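Arm build in shared workshop: simulate first or just bolt it down?
Home and shared workshop builds > Arms and manipulators

flirnetitz_shed
Posts: 41

I've been putting together a small six-axis arm at the shared workshop I belong to. The joints are printed, the links are aluminium tube, and the motors are serial bus servos bought over the winter. It moves, it holds position, and it can pick up a small plastic box if I type the joint angles in by hand. I call it the Bowen after the street the workshop is on.

I've got to the point where I need to decide on the next step and I'd like opinions from people who have done it.

Option one is to bolt the arm to the bench now, write the pick and place code against the real thing and fix problems as they come up. Option two is to build a simulated copy first, get the code working there, and only then run it on the metal.

The bench is shared so I can't leave the arm set up overnight. Every session I lose time putting it up and taking it down, and the base never goes back in quite the same place. That is what pushes me towards simulation. Against that, I have never written a robot description file and it looks like a month of evenings.

Payload at full stretch is small. The base plate is 910 g of steel and it still rocks if the arm moves quickly. Reach is a bit less than I'd hoped for.

What would you do?

greaseproof
Posts: 1288

Bolt it down and get on with it. You have a working arm. A simulation will tell you that your code works in a simulation. It won't tell you that your third servo sags when it warms up, or that the cable snags when the wrist goes past a certain angle. Those are the things that will eat your evenings.

For the base going back in a different place, drill the bench for two dowels. If the workshop won't let you drill the bench, put the arm on a sheet of thick ply, dowel the ply to the base plate and clamp the ply against a stop.

Karine MacLeod
Posts: 302

I'd go the other way. I built mine on the kitchen table with no model at all and stripped two gearboxes in the first fortnight, both times by sending the elbow somewhere it couldn't go. A simulator would have caught both. The description file took me three evenings once I sat down to it, and one of those was spent finding a minus sign.

You don't need a perfect model. Link lengths, joint axes, joint limits, and a plain block for each link so it can check for collisions. Leave the masses rough to begin with.

flirnetitz_shed
Posts: 41

Thanks both. Drilling the bench is out, I asked. The ply idea I can do this week.

Karine, did you draw the links in CAD and export them or write the file by hand?

Karine MacLeod
Posts: 302

By hand. Boxes and cylinders only. I added the proper meshes later so it looked nicer, and it ran slower, so I kept the boxes for collision and used the meshes for display only. Most simulators let you set those separately.

Check your units before anything else. If your CAD exports in millimetres and the simulator wants metres you'll get an arm the size of a block of flats.

tin_lid
Posts: 77

Is anybody going to mention the servos? Hobby serial servos report position but the backlash is after the encoder on a lot of them. The simulated arm will go exactly where it is told and the real one will be out by a few millimetres at the gripper. I spent a whole March on this. My view is that for a cheap arm the simulation is good for checking reach and collisions and not much else.

greaseproof
Posts: 1288

Agree with tin_lid. That was my point, put better.

Ildikó Pintér
Posts: 519

Reach and collisions are most of what he needs though. He is doing pick and place with a small box. If the gripper opens wide enough, a few millimetres won't matter.

What I would say is don't model only the arm. Model the table as well, and the walls if they are close, and anything else that stands near it. My first version had the arm floating over an endless flat floor and every plan it made was fine. Then I put in the real table and half the plans went through the edge of it.

flirnetitz_shed
Posts: 41

That's useful. The bench is against a wall on one side so I'd need that.

I've started on the file. Got the base and shoulder turning the right way. The elbow bends backwards.

Karine MacLeod
Posts: 302

Flip the sign on the axis for that joint, then swap and negate the limits. Don't try to fix it by rotating the link, you'll be chasing it all the way down to the wrist.

flirnetitz_shed
Posts: 41

That did it. All six joints move the right way now. I commanded the simulated arm and the real arm to the same pose and measured to the tip of the gripper with a steel rule. 3 mm out with the arm folded, a lot more at full stretch. I put that down to sag.

Next question. What speed do people run the control loop at? The servo bus seems happy at 60 Hz. If I go faster I start losing replies from the wrist.

tin_lid
Posts: 77

I run at 30 and interpolate between points. Smoothness comes from the interpolation. If you are losing replies, put the wrist servos on their own bus. Also look at your supply. I had the same fault on mine and it was voltage drop down a thin cable, which only showed up when the shoulder was working hard.

greaseproof
Posts: 1288

Second the cable. Go up a size and feed power in at both ends of the chain.

Ildikó Pintér
Posts: 519

Whatever rate you choose, run the simulator's control step at the same one. I left mine at the default, tuned everything, and the real arm shook.

flirnetitz_shed
Posts: 41

Update. New power cable in and the dropped replies have nearly gone. I'm staying at 60 for the moment.

I've also moved from my bare floor to a full room, with a table, some small things on it to work round, and extra arms on pedestals. The bench version will only have the one arm. I wanted the others in so I could see how the planner behaves with more than one loaded, as we may end up with a second build on the go. The pedestals are plain blocks. The arm at the table is the one I'm testing the box pick with. 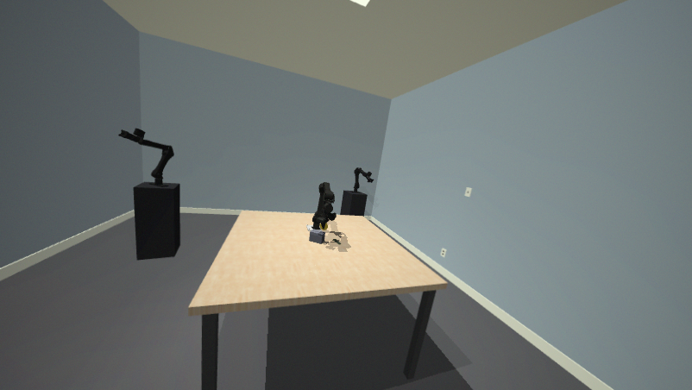 Karine MacLeod: I'd take the other two out until the single pick is reliable. Every extra arm is another set of joints for the collision checker to go through on each step, and if a plan fails you won't know which arm it failed against. Save the scene as it is, make a copy with one arm, and work in the copy.

flirnetitz_shed
Posts: 41

Fair. They're set to hold still but I take the point about the checker. I'll make the copy.

greaseproof
Posts: 1288

I still think you'd have picked up the real box by now.

Ildikó Pintér
Posts: 519

And possibly broken a gearbox doing it. He can only have the arm out for a few hours at a time. Working on the model at home doesn't cost him any bench time.

greaseproof
Posts: 1288

All right, the bench time is a decent argument. If it could stay bolted down I'd be saying the same as before.

One practical thing. When you go over to the real arm, cap the speed at a quarter of what you used in the simulator and keep a switch in the motor supply where your hand can reach it. Put it in the supply itself. A stop button on the laptop is no use if the laptop has hung.

tin_lid
Posts: 77

What are you using for friction between the fingers and the box? Default values are usually too grippy. I had lovely picks in the simulator and on the bench the box slid straight out. I ended up gluing strips of bicycle inner tube to the fingers.

flirnetitz_shed
Posts: 41

Default at the moment. I'll drop it and see if the pick still holds. The real fingers are bare printed plastic so I'll probably do the inner tube as well.

cistonska
Posts: 6

New here, following this as I'm building something similar with a Broren kit base. Does the ply and clamp arrangement hold well enough to go back to the same spot each time, or do you have to recalibrate?

flirnetitz_shed
Posts: 41

It goes back close enough that I can't measure the difference with a rule. I do one check each session, which is to send the gripper to a cross marked on the ply and look. If it's off, I reseat the ply and try again. The plate doesn't rock any more either, with the clamps on.

cistonska
Posts: 6

Thanks. What thickness of ply?

flirnetitz_shed
Posts: 41

18 mm. It's an offcut from the workshop rack. I'd go thicker if I was buying it.

Karine MacLeod
Posts: 302

Put the cross in the model too, at the same offset from the base. Then you can run the same check in both before you start.

flirnetitz_shed
Posts: 41

Good idea, doing that tonight. I've lowered the friction as well and the simulated pick now drops the box if I lift it quickly, so tin_lid was right about the default. Slower lift first, then the rubber. I'll post again when I've run it on the bench.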